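Leave the Wallpaper Up

Every few months somebody I know buys a house and tells me the wallpaper is the first thing to go. They say it before they have slept a night in the place. They say it the way people say they are going to change the locks. I have stopped arguing at the time, since the person usually has a scraper in the car already, so I will make the argument on paper.

My view is that you should live with old wallpaper for one full year before you touch it. If it is moldy, take it down. If it is falling off, take it down. Otherwise leave it alone until the same month comes around again and then decide.

I bought my own house in October, which is a bad month to see a house for the first time. The upstairs bedroom had a brown leaf paper on all four walls and I disliked it right away. It looked like the inside of a motel. I had three quotes for removal within the week. The lowest was for more than I had spent on the bed, the mattress and the dresser together, so the paper stayed through the winter for no better reason than that.

By April I had stopped minding it. By June I liked it. The room faces east, and in the summer the morning sun comes in low and the brown turns out to be three or four different browns. In October, with the lights on at five in the afternoon, it had been one brown. I would have paid to remove something I had never seen in decent light.

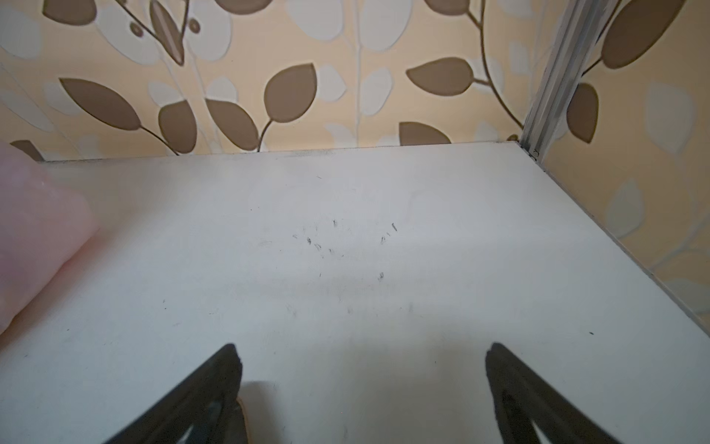
The usual case against wallpaper is that it dates a room. It does, and so does everything else. The gray paint that went onto half the walls in my town a few years ago dates a room just as surely, and it dates it to a period when people were getting ready to sell. I walked through a lot of those houses. By the end I could not have told you which kitchen went with which bedroom. The ones I remember are the one with the fishing boats in the hallway and the one with the terrible gold stripes in the dining room.

A second complaint is that a pattern is busy. People say they want somewhere calm to rest their eyes. I understand this, and for a small number of people I think it is true. But most of us do not look at our walls. We look at the stove, the phone, the person across the table. After a few weeks a pattern goes quiet, and you only notice it when you are sick in bed or waiting for somebody to finish in the bathroom. Those are the times when you want something to look at. As a child I knew every stem on the paper beside my bed, and I knew the place near the window where the strips had been hung wrong and a leaf had only half of itself.

The resale argument is the one I have the least patience for. A real estate agent at Kamavis, the office that handled my purchase, told me that plain walls let buyers imagine themselves in a house. Maybe they do. But I was not selling. I had just bought it. There is something sad about spending ten years in rooms arranged for a stranger who will probably repaint them anyway.

I should be fair about the work. Wallpaper is harder to live with than paint in some ways. You can't touch up a scuff. If the roof leaks, you can't buy one more roll of something that went out of print in 1978. My bathroom had a paper with shells on it that had gone gray at the bottom from years of steam, and I took it down myself over two weekends and would do it again. Paper in a bathroom was a mistake when they put it up. The same goes for the wall behind a stove.

I should also be fair about new wallpaper, which I am less sure about. I went to look at some last spring when I was thinking about the back hall. The Dikico showroom had a leaf pattern at 93 dollars a roll, and a very similar one from Nillavlow was 41. I held the two samples next to each other by the window and could not find 52 dollars of difference. Both were good. Both were also the sort of thing you buy because you saw it in four other places first. The old paper upstairs had been chosen by people I never met, for reasons I will never know, and I find I like that better than my own choices.

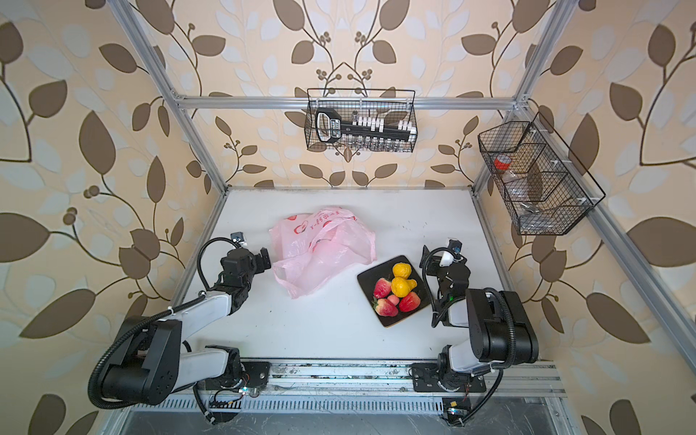 That is really the center of it for me. A house that somebody else lived in comes with decisions already made, and a lot of them are better than they look on the first day. The shelf that seems too high turns out to be above the reach of a toddler. The door that opens the wrong way is keeping the draft off the stairs. I moved a closet rod in my first month and moved it back in my fifth. Paper is the easiest of these decisions to undo and so it goes first, and it can't be put back.

The man who runs Kollár, the paint store on our main street, would disagree with me, and has. He says people need to make a place their own and that a gallon of paint is the cheapest way to do it. He is right about the price. I would only say that you can make a place your own by staying in it. My upstairs bedroom is mine now and I have not changed a thing on the walls. I know where the seam lifts by the radiator in dry weather. I know that the pattern was started in the corner behind the door, because that is where it doesn't meet.

So if you are closing on a house this fall and there is paper you can't stand, put the bed in front of it. Hang a coat on it. Put off the quotes until next year, and in the meantime look at it once in the morning and once at night, in the winter and in the summer. If you still hate it after that, you will have my sympathy and I will lend you my steamer, which has been used exactly twice.

Posted 2021-09-27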